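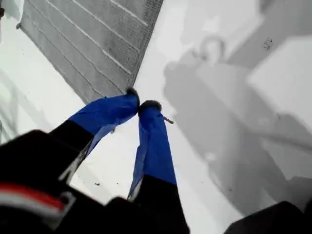

Plomholm fabric fair, Tuesday, quick notes before I forget everything. Got the early train, doors were supposed to open at 9, opened at 9:20. Long line, cold feet. The dye hall first because everyone says go there first. Blue everywhere this year. Bright blue mostly, the same kind as those two blue coverings in the middle, creases and all, and I came home wanting to paint the hallway in it. Not navy, navy is apparently over. Lots of mustard too, which I can't wear.

Fluvach had the biggest stand, near the back by the coffee. Upholstery weights, canvas, a heavy twill I petted for way too long. 138 colors on the shade card and they let you take a card for free if you filled in the form. Filled in the form. Minimum order is 56 yards though, so thats me out unless three or four of us from the sewing group split it. Asked about fraying on the cut edge, was told to pink it or bind it. Would bind.

Ding does trims. Small stand, good prices, very slow line. Bought bias tape (white, red, more red), some buttons shaped like beans. Card machine down so bring cash if you're going this week.

Lunch was a potato thing. Fine. Nowhere to sit except the stairs.

After lunch the mill tour, which was the reason I went. Bus from gate 2, ten minutes, then up a lot of steps. The Lovari mill has been weaving linen there for 200 years, same building, same river, the wheel is gone but you can see where it sat. They hand out earplugs and you need them. The floor shakes! Best part was the finishing room, warm and quiet after all that, with cloth coming down in big folds and a smell like ironing. Guide talked fast and I missed half of it. Something about washing linen three times before cutting. I have always done once, so.

Mill shop at the end, obviously. Remnants by weight. Got a bag of off-cuts, grey and a stripey one, enough for napkins and maybe a apron.

Missed the 4:40 back by a minute. Next one was packed.

If you go: wear flat shoes, do the tour in the morning, skip hall C unless you want curtain rods. Ticket covers the bus. They're doing a smaller one in May, same place, no mill tour I think, will check.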